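Lokard Community Offices — Workplace Safety Inspection Checklist, Level 1
Issued by the Facilities Safety Office
Date of inspection: 04/08/2026
Areas covered: main entry, open office, meeting rooms, kitchenette, records store, rear corridor
Previous inspection: June

How to read this form

Each item is marked Satisfactory, Attention or Action. Attention means the item can be corrected by the people who use the area. Action means that a work request must be lodged with Building Services. Comments are those of the inspecting officer and are to be read together with the rating. Items that do not apply to this level have been left off.

Section A. Entry and exits

A1. Main entry doors open fully and close without force. Satisfactory.

A2. Entry mat lies flat. Attention.
Comment: The corner nearest the visitor register has begun to curl. The mat should be turned, and replaced if the corner lifts again.

A3. Exit signs lit at all doors. Action.
Comment: The sign over the rear corridor door is dim and should be fitted with a new lamp. The signs at the main entry and at the Gretach Street stair are in good order.

A4. Exit paths clear to a width of 1000 mm. Attention.
Comment: The path from the open office to the Gretach Street stair was measured at 800 mm at its narrowest point, where a recycling bin had been placed beside the photocopier. The bin was moved during the inspection and the full width restored. A floor marking is recommended, as the same comment was made in June.

A5. Exit doors free of hooks, wedges and bolts. Satisfactory.
Comment: The wedge noted at the last inspection has been removed.

Section B. Fire equipment

B1. Extinguishers mounted, sealed and tagged. Satisfactory.
Comment: All 11 units on this level were sighted. Tags are current.

B2. Signs above extinguishers visible from the walkway. Attention.
Comment: The sign in the records store is hidden by an open cupboard door. The cupboard is to be kept shut when not in use.

B3. Fire blanket in kitchenette. Satisfactory.

B4. Evacuation diagram matches the present layout. Action.
Comment: The diagram in the rear corridor still shows the Cendik Room as two rooms. The dividing wall was taken out last year. A corrected diagram has been requested on two occasions and has not been received.

B5. Warden list displayed. Satisfactory.

Section C. Desks and seating

C1. Chairs stable, castors and armrests secure. Attention.
Comment: One chair in the Morin Room has a gas lift that sinks under load. It has been tagged out of service and is not to be returned to use until repaired. Chairs in the open office were found in sound condition.

C2. Desk surfaces free of splinters, sharp edges and loose trim. Satisfactory.

C3. Screens set at a suitable height and distance. Attention.
Comment: Staff who share a workstation should reset the screen and chair at the beginning of each shift. The instruction card for this purpose is missing from several of the shared desks and can be reprinted by the front office.

C4. Legroom clear beneath desks. Attention.
Comment: Archive boxes are again being kept under desks along the window side. Boxes that are needed weekly may go to the low shelving. All others belong in the records store. 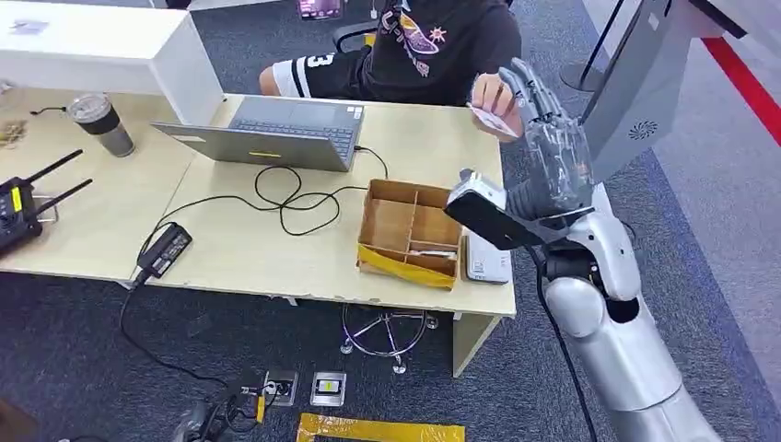
C5. Storage above shoulder height limited to light items. Action.
Comment: The top shelf behind the shared desks holds bound volumes and a spare printer. These are to be brought down by two people using the platform steps. Chairs must not be used for climbing under any circumstances.

C6. Task lighting adequate. Satisfactory.
Comment: The new tubes have corrected the flicker reported in June.

Section D. Electrical

D1. Leads and plugs undamaged. Action.
Comment: The lead of the laminator in the front office is worn where it enters the plug. The laminator has been withdrawn from use.

D2. Power boards not joined one to another. Attention.
Comment: Two boards were found joined in the Morin Room and were separated. An additional wall outlet would remove the need for a second board, and a quotation should be sought.

D3. Test tags current. Satisfactory.
Comment: Privately owned heaters and fans remain prohibited unless tested and tagged.

D4. Switchboard cupboard locked and clear. Satisfactory.

Section E. Kitchenette

E1. Floor clean, dry and even. Attention.
Comment: Water had collected in front of the dishwasher. The door seal appears worn. A caution sign is to be kept at hand until the seal has been examined.

E2. Hot water outlet labelled. Satisfactory.

E3. Refrigerator at the correct temperature and cleaned on schedule. Attention.
Comment: The cleaning sheet has no entries after June. Cleaning may well have been carried out, but it cannot be confirmed without a signature.

E4. Cleaning products kept in original containers. Action.
Comment: An unlabelled spray bottle was found under the sink and was handed to Building Services for disposal. Decanting of cleaning products is not permitted.

Section F. Records store and rear corridor

F1. Shelving fixed to wall. Satisfactory.

F2. Load notices displayed on shelving bays. Action.
Comment: Notices are absent from the bays nearest the door. The limit for this type of shelf is 40 kg, evenly spread.

F3. Platform steps in good condition. Satisfactory.
Comment: Rubber feet have been replaced. The steps should be returned to the wall bracket after use.

F4. Corridor lighting. Satisfactory.

F5. Goods not left in corridor overnight. Attention.
Comment: Deliveries are being left against the rear wall until the morning. Where this cannot be avoided, they are to go in the alcove beside the Cendik Room — never in front of the fire door.

Section G. First aid and reporting

G1. First aid kit complete and in date. Attention.
Comment: Eye wash and small dressings are to be restocked.

G2. Names of first aiders displayed. Satisfactory.

G3. Incident register available. Satisfactory.
Comment: Near misses are to be entered as well as injuries. The register contains very few of them, and supervisors are asked to raise the matter at their next meeting.

Follow-up

Items marked Action have been lodged with Building Services and will remain open until the work has been sighted by this office. Items marked Attention should be corrected by the area supervisor and initialled on the copy kept at the front office. Where an item appears for a second time, as with A4, a written explanation is to be attached to the initialled copy.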